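6. Setting up the hand-held grippers

This section covers the pair of hand-held grippers used to record demonstrations for the Tidton arm. It assumes you have finished section 5 and the Kyei recorder starts and shows its main menu. Section revised March 4, 2020 by Dindo Lumbao.

6.1 What you need

Two gripper bodies, left and right
Two marker cubes, with their screws
Four finger pads, black
Two data cables
The Girkex power brick and its cord
2.5 mm hex key
Tape measure

The left and right bodies look alike from the outside. The side is stamped inside the handle, next to the cable socket.

6.2 Fitting the finger pads

1. Open the jaws fully by pushing the trigger forward until it clicks.
2. Slide a pad onto each jaw tip from the front. The pad should seat flush with the end of the jaw.
3. Tighten the small screw on the outside of each tip. Stop when the pad no longer moves under your thumb.
4. Squeeze the trigger and let go a few times. The pads must meet along their whole length.

Caution: Do not glue the pads. They wear out and have to come off again. Glue also gets into the screw hole, and then the whole jaw has to be replaced.

6.3 Mounting the marker cubes

1. Check that every marker face is clean and flat. Reprint any face that is scratched or has a lifted corner.
2. Set the cube on its bracket with the arrow pointing toward the jaws.
3. Put in both screws by hand before tightening either one.
4. Tighten evenly. The cube must not rock.
5. In the recorder menu, open Markers and enter the cube number for each side.

Note: Cubes printed before October have a thinner white border and the recorder loses them at arm's length. Throw those out. Use matte paper only. Glossy paper reflects the ceiling lights and the faces drop out when the gripper is tilted up.

6.4 Connecting

1. Turn the recorder off.
2. Plug the left gripper into port 1 and the right gripper into port 2.
3. Leave enough slack that you can reach forward with both arms straight. If the cable pulls tight, move the strain clip back toward the handle.
4. Plug in the Girkex brick and turn the recorder on. Wait for the steady light.
5. Open Status. Both grippers should be listed. If only one shows up, see 6.8.

Caution: Never unplug a gripper while it is recording. The file is not closed properly and usually cannot be recovered.

6.5 Zeroing the jaws

1. Hold both grippers in front of you with the triggers released.
2. Select Zero, then Open. Keep still for ten seconds.
3. Squeeze both triggers all the way and select Closed. Keep still until the tone.
4. Release. The reading for each side should return to within 7 counts of where it started.

If a reading is off by more than that, look for a loose pad screw first. Zero again after any pad change.

6.6 Checking the space

1. Pick a clear patch of floor with at least one wall or fixed piece of furniture in view. A bare, even surface gives the tracker little to work with. Brick is good.
2. Turn on the overhead lights. Do not rely on a window.
3. Route loose cables along the wall and out of the area where people will step.
4. If more than one person is recording, keep everyone out of each other's reach. The tracker will pick up any cube it sees, and two cubes with the same number will spoil both recordings.

Note: The shared shop at Dronico has room for several people at once, but the power strip on the floor has to be checked before each session. Plugs get kicked loose there.

6.7 Test recording

1. Stand with a gripper in each hand, elbows slightly bent.
2. Select Record and wait for the tone.
3. Move both grippers slowly forward, then apart, then back together. Open and close the jaws at each stop.
4. Stop the recording and open it in Review. A good test runs 17 seconds or longer and has no red gaps in either track.
5. Short gaps while a cube is turned away from the camera are normal. A gap while the cube is facing the camera means poor light or a bad print.

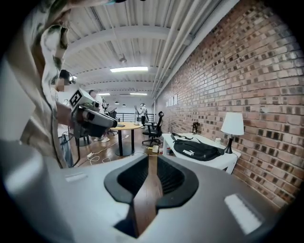
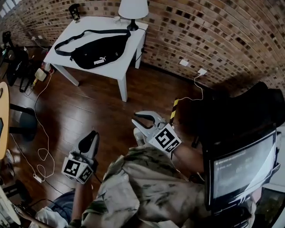

Figure 6-3. Hand-held grippers in use in the shared shop.

6.8 If something is wrong

Only one gripper listed: swap the cables. If the fault moves to the other side, replace the cable.
Error 771: the cube number entered does not match the cube in view. Go back to 6.3, step 5.
Jaw reading drifts: zero again. If it keeps drifting, the sensor magnet is loose and the body has to be opened (section 9).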